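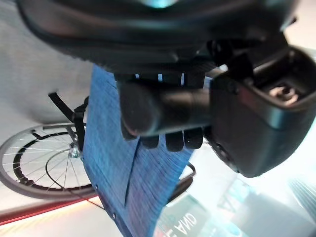
The wheelchair was supposed to fold in one movement. It said so in the Stidis booklet, on the first page, under a drawing of a smiling woman lifting the seat with two fingers. I had been a patient on the discharge ward at Lavodcombe for long enough to distrust any drawing in which a person smiled at a mechanism.

"It's very easy," said the nurse, and put the booklet on my blanket. She had the look of someone who had not tried it.

I was to go home in it. This was the phrase they all used, go home in it, as if the thing had a roof and a heater. In fact I was to go to the front doors in it, and then be helped into my sister's car, and then the chair was to be folded and put in the boot, and at the other end the whole performance would be done again backwards on a gravel drive. I had brought up the gravel. The occupational therapist wrote "gravel" on her form and underlined it, and I never heard of it again.

My sister came at half past two with a bag of clothes I would not have chosen. She is a believer. She believes in leaflets, in vitamin D, in a mattress called the Stillulent that cost her 740 pounds and has, she says, given her back her mornings. I have slept on the Stillulent. It gave me nothing that I noticed. She walked once round the wheelchair and pronounced it smart.

"It's denim," she said.

"It's blue."

"It's like denim. It'll go with everything."

I looked at it from the bed. They had left it with its back to me, push handles out, so that I had the view of the person who does the pushing and none of the view of the person who sits. The backrest sagged. I thought of everyone who might have leaned there before me, all the way down the waiting list, and of what they had been told about how easy it was. 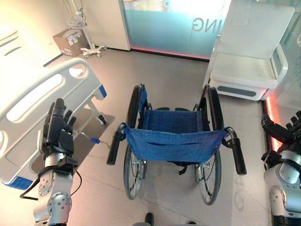
You want to watch the brakes on those, came a voice from behind the curtain, because mine never held on a slope and I ended up in my neighbour's hydrangea.

My sister stopped unpacking. The curtain said nothing further for a moment. It then added that the hydrangea had recovered, and that the blue cloth wiped down well, it would give it that.

"There you are," my sister said to me. "It wipes down."

She had heard the half she wanted. I asked the curtain how steep the slope had been, and it said hardly a slope at all, more of a tilt. I thought about my own drive, which falls 18 inches between the front step and the gate. I know the figure because my late husband measured it when he wanted to put in a pond, and the pond came to the same end as most things he measured for.

The booklet had a chapter on brakes. It told me they were tested to a load of 100 kilos. It didn't say on what. I turned the page and found the number for the helpline, a firm called Shakya, open until five, and I rang it while my sister held up two cardigans for me to choose between. I pointed at neither. I was eighty-first in the queue, or as the recording put it, in a bright voice, "You are number — 81." There was a gap before the number where they had stuck it in.

"You could just try them," my sister said.

"Try what?"

"The brakes. You could sit in it and try them."

I told her I was waiting to speak to somebody. She said that in the time I'd been waiting I could have been round the car park. I said yes, and into what?

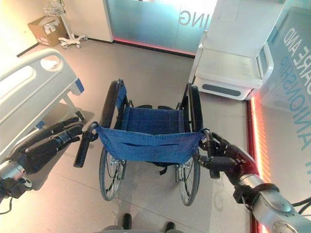

By half past three I was number 64 and my sister had packed the lot, including the booklet, which I made her take out again. The nurse came back with my tablets in a paper bag. She asked if we'd got the hang of the chair, and my sister said we had. I said we had not touched it.

The nurse reached down and pushed the brake levers on. She gave the handles a shove with the flat of both hands, and the chair stayed where it was.

"That's a floor," I said.

"It is," she agreed.

"I haven't got a floor. I've got a drive."

She considered this. She had other beds to see to and I could tell that she was thinking of them. But she took one of the handles and my sister took the other, and they stood there side by side with their coats of patience on, waiting for me to swing my legs over.

I kept the phone to my ear. It was playing something with pan pipes. I lowered myself into the blue seat, which gave under me more than I liked, and put my feet where they told me.

"Go slowly," I said, "and stop at the first tilt."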